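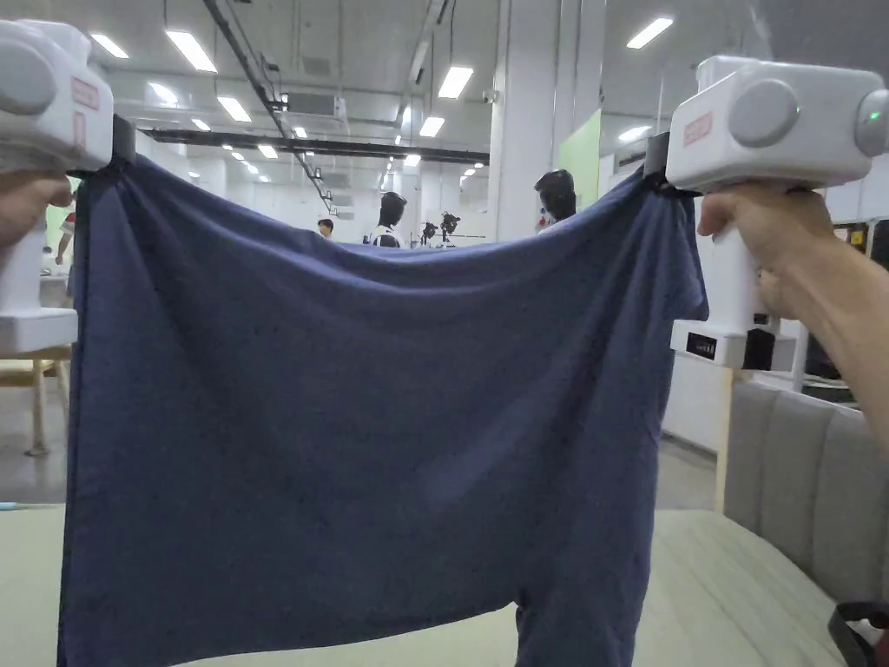 Landier Garment Steamer, Floor-Standing, Model 448

Sold by Gourlay Laundry Supply, Stonodstead

Product overview

The Landier 448 is a floor-standing steamer for homes, small shops and guest houses. It removes creases from cotton, linen, wool and most blends without a board. The boiler sits in the base, so the head stays light and the water cannot spill when the head is turned.

The 448 replaces the earlier 440. The boiler and hose are unchanged. The pole clamp, the foot switch and the drain plug are new, and the drain plug will not fit the older machine.

What is in the box

Base unit with fixed mains lead
Hose and steam head
Telescopic pole in two sections
Hanger bar with trouser clips
Fabric brush, clip-on
Crease clip
Heat glove, one size, right or left hand
Filling jug
Instruction sheet

Specification

Steam settings: 3
Continuous steam: 40 minutes from a full tank at the middle setting
Tank: removable, fills from the top
Steam output: up to 40 g per minute
Auto shut-off: after 11 minutes without use
Mains lead: fixed, moulded plug
Colour: white only

How it works

Water passes from the tank into a small boiler and is heated in batches. This gives a short wait at the start and a steady flow afterwards. The lamp on the base is amber while the boiler heats and green when steam is ready. If the tank runs dry the boiler cuts out, the lamp goes red and the foot switch has no effect until the tank is refilled and put back.

The head has a flat steel plate with 20 steam holes. The plate is warm to the touch in use but is not an iron. It will not put a sharp pleat into heavy cloth on its own; for that, use the crease clip, which presses the cloth from behind as the head moves down.

Choosing a setting

Low: silk, viscose, fine knits. Hold the head a finger's width from the cloth.
Middle: cotton jersey, polyester blends, light wool. Let the plate touch the cloth.
High: linen, denim, heavy cotton, curtains. Move slowly from the top down.

Printed designs should be steamed from the inside. Do not steam waxed cotton, suede, or anything with a glued trim. Velvet may be steamed from the back only, with no contact.

Cotton jersey

Soft cotton tops crease most when they are left in the basket after washing. Shake each one out, hang it by the shoulders and pull the hem down lightly with the free hand. Work from the neck to the hem on the front, turn the hanger and repeat on the back. Sleeves are done last. Leave the garment hanging for a few minutes before folding, as jersey takes new creases readily while it is damp.

Working without the pole

The hose is long enough for flat work on a bed or a covered table. Use the low or middle setting and lay a dry towel beneath the garment. Smooth the cloth by hand first and open out any collar, cuff or hem that has doubled under. Keep the head moving — steam that stays in one place will soak through to whatever lies beneath. Foam surfaces should be covered with at least two layers of towel.
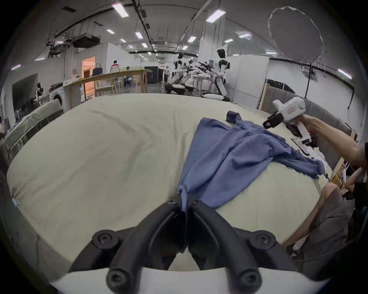 Creased blue cotton garment on a cream mattress.

Care and descaling

Empty the tank after each use. In hard-water areas descale once a month; in soft-water areas, every third month is enough. The Zulgate sachet is suitable and is sold separately in boxes of 11. Vinegar should not be used, as it attacks the seal on the drain plug.

1. Unplug the unit and let it cool for 40 minutes.
2. Remove the tank and open the drain plug over a sink.
3. Close the plug, mix one sachet with a full jug of water and pour it into the tank.
4. Refit the tank, run on high for two minutes, then switch off and leave for 20 minutes.
5. Drain, rinse twice with clean water and close the plug by hand. Do not use pliers.

White flakes in the first steam after descaling are normal. Steam into an old cloth until they stop.

Spare parts

Part numbers are printed under the base. Hose, head, tank, drain plug and both pole sections are held in stock. The boiler is fitted by our workshop only. Parts for the 440 remain on sale, apart from the foot switch, which is sold out.

Workshop note

The most common fault we see is a kinked hose. Water collects in the low point and spits from the head when the steam is turned up. Lift the head above the pole for a few seconds and the water runs back to the boiler. If spitting carries on with a straight hose, the inner sleeve has split and the hose should be replaced.
— Skarphéðinn Vestergaard, workshop

Delivery and returns

Orders leave Stonodstead the next working day. Unused machines may be returned in the original box within 40 days. Heat gloves and sachets cannot be returned once opened. The white hanger bar is out of stock until September; machines sent before then are supplied with the grey one, which fits the same clamp.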